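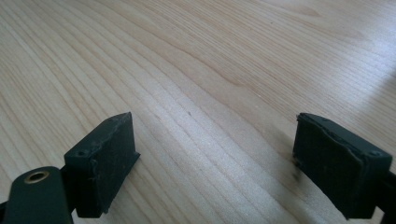

Kvaran Hard Wax Oil, 500 mL tin
Satin, clear

I've been selling this one for five years now and it's still the tin I grab for my own stuff at home. If you've got a pale timber and you're sick of finishes that turn it orange, have a go with Kvaran. It goes on thin, smells a bit like oranges for the first day, and dries to a soft satin you can touch up whenever you like (no sanding the whole thing back, hooray!).

Two coats is plenty for most furniture. I do three on kitchen benches, but I've got kids and a lot of spilt cordial to think about. Leave it 11 hours between coats, longer if it's cold in your shed.

What you'll want with it: a lint-free cloth, a white pad, and a tin with a lid full of water for the used rags. Please don't skip the water, oily rags can heat up and catch fire all by themselves.

I also stock the Bukari brush if you're doing chair legs or anything fiddly. The Stosis pads are back in August, sorry, I under-ordered again.

Colour note: pine will always darken a little with sun, whatever you put on it. Try some on an offcut first.

Pick up from the Flamdale shop or I can post it, road freight only.

Questions? Email me, I'm usually quick.
Dela Sowah

Page updated Jun 13, 2023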